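Speaker notes — "What the success rate doesn't tell you about your planner"
Slot after lunch, 25 minutes plus questions. Keep the clicker in the left pocket this time.

Slide 1. Title
Name, team, move on. Don't do the joke about simulators.

Slide 2. The number
Put 84 percent on the screen and leave it there. Ask who would ship at 84. Some hands will go up. Ask who would ship at 84 if I told them the other runs all failed for the same reason. Fewer hands, or different ones.
The point to get across: we had this number on Bako, our tabletop planner, for most of the spring, and I reported it up the chain as if I knew what it meant. I didn't. It was an average over tasks that had very little to do with each other.

Slide 3. What the stack looks like
Keep it short, most of this room has built one. Perception gives object poses. Bako picks a grasp and plans a path. A controller follows the path and complains if it can't. Nama is the logging layer that sits across all of it. The learned policy proposes grasps, trained on demonstrations done by hand. Say clearly that I'm a planning person and that I came to the learned part with my arms folded. They are still mostly folded.

Slide 4. Where the demonstrations come from
Two hand-held grippers, one person, ordinary desk objects. Each gripper carries a marker cube, and in our setup the tracker turns those markers into a gripper pose for every time step.

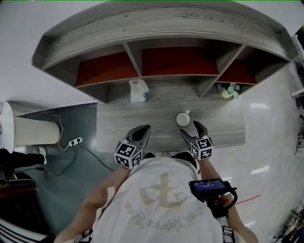 Savita Rawat objected to this slide when I did the dry run. Her view is that I make the tracking sound like the weak part, when the gripper poses are the cleanest signal we have and the trouble starts once somebody resamples them to match the controller. She'd rather I showed the resampling code and skipped the hardware.

She has a point about the resampling, and it gets its own slide. I'm less sure about "cleanest." A marker pose is only as good as the view of the marker, and hands and mugs get in the way. When the tracker loses a cube it can hold the last pose or guess. Ours guessed, smoothly, and the guess went into the training set looking like data.

Slide 5. The 2536
We had 2536 demonstrations in the set. I wrote a dumb check: flag any episode where a gripper moves faster than an arm could, or stays perfectly still while its fingers close. It took an afternoon. It flagged 372 episodes.
Pause here. People will want to do the division.
Not every flagged episode was bad. Sreekumar Hegde went through them by eye and put plenty back. But nobody had looked before, me included, and we had already spent two months tuning the planner against a policy trained on the lot.

Slide 6. Resampling
Savita's slide, really. The recordings and the controller run at different rates. Our script interpolated positions in a straight line and then did something similar to rotations, component by component, and renormalized. Fine for small turns. For a big wrist turn it gives you a path no person took. Show the before and after plots. Don't read the axis labels out loud.
If someone says "just use slerp": yes. We do now. Ask them to go check theirs.

Slide 7. What the planner was hiding
This is the part I care about. Bako retries. If a grasp can't be reached it asks for another, up to 5 times, and the log recorded one success at the end. So a policy that was wrong four times and right once looked the same as one that was right straight away. Efua Tsikata found it by reading Nama logs for a different bug.
We built the retry loop to be robust and it was. It also ate the evidence.

Slide 8. What we changed
Attempts are logged one by one. The check from slide 5 runs when a recording is saved. When tracking drops out, the gap stays a gap. The dashboard shows results per task and the average has been taken off the front page. Murray Robichaud wants it back for the Kerkcombe demo in June. Ongoing.

Slide 9. What I still don't believe
That more demonstrations will fix it. Maybe — but I've heard this every quarter and have yet to see a plot where the data was cleaned first.
That the policy "generalizes" because it picked up a different mug.
That our new numbers are right. They're lower, which makes them feel honest, and that is a bad reason to trust them.

Slide 10. Questions
Likely one: why not drop the planner and go end to end. Answer: collision checks, and I'd like to know why the arm stopped when it stops.
If Ollden comes up, say we haven't tested on it.
Leave the slide 6 plots in the backup deck in case the projector washes them out again.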